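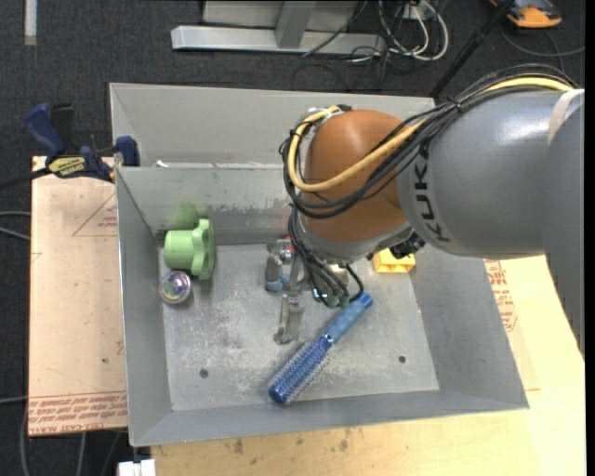 A blue round hairbrush, a small shiny ball and other items in a gray metal bin at the Calvo sorting hall.

2019-03-23 – The reuse center in Calvo will keep its household small-items service going through December, the operator Grustora said. The service takes in things that are too small for the furniture hall and too mixed for the regular plastic and metal containers, such as hairbrushes, toys, balls and loose plastic parts.

Residents dropped off 2411 items in the first two months. Of these, 1141 were cleaned and put on the shelves at the shop in Pedov, where most are priced by the bag. Another 921 went to recycling. The rest are still waiting to be sorted.

Items are tipped into shallow bins and sorted by type before cleaning. Brushes and combs are kept apart from toys, and anything with a battery inside is set aside for the electronics counter. Balls go in with the outdoor toys – flat ones are not accepted.

Grustora asks residents to empty their bags at home first and take out glass, medicine and food. Hair should be removed from brushes. Parts from larger sets are welcome even when the set is not complete, but they should be tied together or put in a clear bag.

Drop-off is at the side entrance on the Stuleo road, next to the clothing containers. There is no charge for up to two bags per visit. Larger loads, including those from schools and house clearances, have to be booked at the front desk.

The Pedov shop keeps its current opening hours. A second shelf for children's items will be added there this spring.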